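Thread on moving a small online shop out of two rented rooms. Notes from our switch to the Edton warehouse, 29 August 2020.

1/ We ship 1060 parcels in a normal month. Box size drives the bill more than weight does. Most carriers charge on whichever is greater, actual or dimensional.

2/ Measure the outside of the carton, flaps closed. Inside dimensions are what the supplier lists -- they will come out low every time.

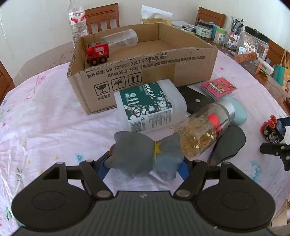

3/ We went from 7 carton sizes to 2. Packing got faster, filler use went up. On balance cheaper, but only for orders under three items.

4/ Single-wall corrugated holds up fine on the Vistdale route. For Ristholm, which goes through an extra sorting hub, we use double-wall for anything ceramic.

5/ Tape: one strip down the center seam, 2 inches past each edge. The H pattern is worth it above 20 lb.

6/ Store flat cartons off the floor. Ours picked up damp in January and lost stiffness along the bottom folds.

7/ Still open: return labels in the box or by email. Will post numbers after the fall orders.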